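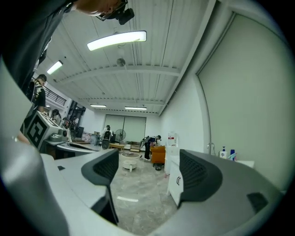

**Ticket 328: right-hand gripper loses tracking at the faucet counter**

Opened by: Hưng Huỳnh
Assigned to: Thịnh Vương
Site: Cenutside, ground floor
Task set: Sakov, household pick and place
Opened: Nov 6, 2022
Status: closed

**Problem**

Demos recorded with the hand-held gripper fail in processing when the operator turns toward the counter with the faucet. The gripper pose drifts, then jumps, and the Lidard pipeline rejects the episode. Out of 62 episodes in the batch, 18 were rejected. Episodes facing the workbench are fine. Same gripper, same operators, same firmware.

**Log**

Hưng: Restarted the recorder and re-ran the mapping pass. No change. The rejected episodes all contain a turn to the right, toward the white wall.

Thịnh: Can you check finger calibration first? If the opening width is off, the pipeline sometimes throws the same error code.

Hưng: Calibrated open and closed. Width reads correctly at both ends. Finger pads are seated and the grip texture isn't worn. Not the fingers.

Thịnh: OK. Looked at the wrist video. Facing the room there is plenty to track: shelving, ceiling ribs, the orange armchair, the marker box on the bench. Facing the wall it's mostly flat white with a pale panel in it. The small marker on the cabinet front is too small to help from standing height. The ceiling lights are also bright enough to pull the exposure down.

Hưng: Locked exposure and recorded 5 test episodes at the counter. Jumps are smaller, but 2 were still rejected.

Thịnh: The map is the other half of this. Your mapping video starts at the bench and goes straight to the sofa. It hardly covers the counter, so there's nothing to relocalize against. Please redo it:

1. Start with the large marker in view and hold still for 5 seconds.
2. Walk slowly along the counter, past the water dispenser, and back.
3. Tilt up so the ceiling beams are in view, then down to the floor tape.
4. Finish at the bench where you started.

Ask people to stay put while you do it. Moving people cost us a map in January.

Hưng: New map done with locked exposure. Repeated the 5 counter episodes and all were accepted. Re-processed the 18 rejected ones against the new map and recovered 11. The other 7 have to be recorded again.

**Cause**

Poor map coverage on the counter side, made worse by auto exposure.

**Fix**

Exposure lock is now in the Sakov recorder profile. Mapping route updated in the setup sheet.

**Still open**

Head camera clock offset on the second rig moved to its own ticket. The 7 repeats are with Hưng.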